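Do clip hangers leave marks on pleated skirts?

Posted by Kurnley, October 2025

Every blog swears you should hang a pleated skirt by the waistband and the pleats will stay put. I have my doubts. Mine is dark gray and it goes on a hanger with black clips, on a thin pole stand. Pink things go in the basket until I get to them.

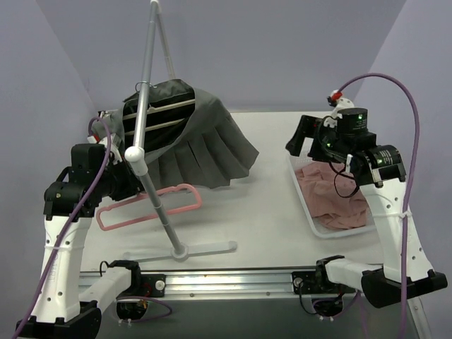 Drolletska
Clips are fine if you pad them. I've hung 17 skirts that way since July and have one faint dent to show for it. Fold a bit of felt under each clip.

Gilchrist
Felt slips, in my experience. And I wouldn't trust the basket either - anything left crumpled in there needs ironing later, so what have you saved? Fold it flat on the table first. Wipe the table before you do, specks end up on light fabric.

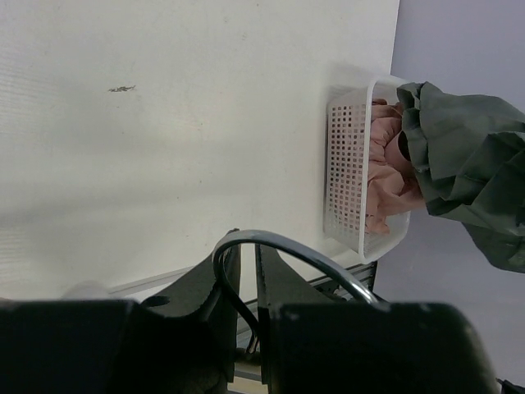 Pink fabric in the white basket, table still to be wiped

Claletti
just buy polyester, pleats never move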